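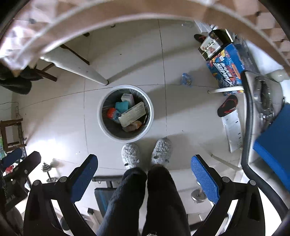
Home Essays Letters Archive Subscribe

In Defense of the Overfull Wastebasket

By Karla Zavala
February 7, 2022
5 min read

My mother emptied every wastebasket in the house before supper, whether or not there was anything in it to speak of. A single tissue was enough. She would carry the little bathroom pail through the kitchen at arm's length, past whoever was setting the table, and out the back door it went. I grew up believing that a full bin was a kind of moral failing, somewhere between unpaid bills and talking with your mouth full, and I carried that belief with me through two apartments and most of a marriage.

I would like to argue the other side now, if you'll bear with me, because I have come around to thinking that a bin with the cartons piled right up in it is one of the friendlier sights a home can offer.

Consider what is usually in there. In a room where people really spend their days, it's mostly boxes. A flat white one that somebody laid across the top on the slant, a teal one beside it, something red and white, something pale pink. Boxes are not dirty. They don't smell, they don't drip, and they will wait for you quite patiently until you have finished your coffee. What they are is bulky, and I think we have let bulk stand in for filth in our minds, so that a basket holding a few empty cartons gives us the same guilty feeling as a basket of fish bones. It shouldn't! They are different problems and they deserve different amounts of hurry.

When we lived in Lustcombe, above the shoe repair, I had a tiny wicker basket by my desk that I'd bought because it was pretty. It held perhaps one envelope. I must have walked to the kitchen with it a dozen times a day, and every one of those trips was a chance to notice the dishes, or the mail, or the cat, and not come back for half an hour. My sister-in-law, who has run a busy house in Nernton for 18 years and has very little patience with wicker, finally drove over with a big plain round bin and a roll of dark liners and set it down beside my feet without a word. I was a little offended. I still have the bin.

And beside the feet is where it belongs, I feel quite strongly about this. The decorating people want the trash hidden, in a cupboard, behind a door, inside a drawer that glides out when you bump it with your hip. That's lovely for company. But a bin you have to get up for is a bin that you don't use, and what happens then is that the wrappers end up on the windowsill, and in coat pockets, and down the side of the chair. Put it on the floor within reach of your slippers and most of the wrappers will go in. Most of them. There will always be a small crumpled one that missed and is sitting on the tiles a little way off, and I have made my peace with that one too. It can be picked up when you stand.

Which brings me to the rest of the floor, and here I know I will lose some of you. I am thinking of the kind of room that has a dumbbell standing by the chair, and a weight plate on the other side, and a slipper over by the wall and a sandal that doesn't match it nearer the chair, and a big blue carton with SUPER across it in fancy letters and another box riding on top. A bag hanging up where there was somewhere to hang it, and a piece of clothing below the bag. I've sat in a good many rooms like that and I have liked nearly all of them. They belong to people who are in the middle of something. The dumbbell is on the floor because that's where a dumbbell gets picked up from. Put it away in a closet, with the lid on, and you have a very neat closet and no arms.

I did try the other way. A couple of years ago I bought the Carrillo tidying planner, with the stickers, and followed it for all of August. Every item had a home, and every evening had its 15 minutes of what the planner called resetting. By the end of it my workroom looked like a waiting room. I could find the scissors at once, I'll grant it that, and I was proud to show people in. But I had stopped going in there to work, and I was doing my mending at the kitchen table, where there was still a bit of mess to keep me company.

Now, I am not arguing for squalor. Food goes out the same day. Anything wet goes out the same day. If the liner is slipping down inside, pull it up before you add one more thing on top, and if the cartons have risen so high that you are balancing them, flatten a few (stand on them, it's very satisfying) and see how much room you had all along. The same goes for anything on the floor that you'd trip over on the way to the bathroom at night. I keep one path clear from my chair to the door and let the rest look after itself until the weekend.

My mother came to stay last winter, when the Stestska bridge was closed and she couldn't get home for a few days longer than planned. On the first evening she looked at my bin, and then at me, and took it out. On the second she took it out again. By the fourth she had her feet up beside it with her crossword, and an empty cracker box went in over her shoulder, and I'm happy to report that it stayed there until morning.

We use cookies to remember your preferences. By continuing to read you agree to their use. Accept Manage settings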